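Marama Pryor
20 Aug 2026

OK so I finally caved and bought a smart thermostat. The Fulteck one, the cheap one, 117 bucks with the wall plate thrown in. Thread, because three of you asked and I'm tired of typing it all out in DMs.

First thing: check your wiring before you order! I pulled the old cover off and found four wires where the app wanted five. No common wire. You can buy an adapter (Stirkeck makes one for 20 dollars) and it goes in down at the furnace. Kill the breaker first, please.

The install video says 10 minutes. It took me most of an evening, but a good chunk of that was me hunting for a screwdriver and then patching the hole the old one left behind. The new plate is smaller. Of course it is.

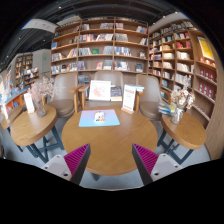 Setup in the app was fine once I figured out that it only likes the 2.4 GHz network. My router lumps both bands under one name, so I had to split them, and then every light bulb in the house fell off the wifi and had to be added again. Fun night!

Voice control works with the Adeyemi speaker in the kitchen. "Set it to seventy" — great. "Make it a little cooler" — it dropped five degrees and I put a sweater on in August. I've learned to just give it a number.

The schedule thing is what sold me. It's off while I'm at work and the house is comfortable when I get in. The "learning" mode I switched off after a week. It decided I get up at 4:30 because I got a glass of water one time.

Somebody asked about the Fukamon. My sister has it and the screen is way nicer, you can read it from across the hall. But it wants a monthly fee for the energy reports and I'm not paying rent on my own thermostat, sorry.

Can't tell you about the heating side yet. Ask me in January. So far I like it, and I'd buy it again if the wiring was already there.

Next up is the leaky shutoff valve sensor, if it ever ships.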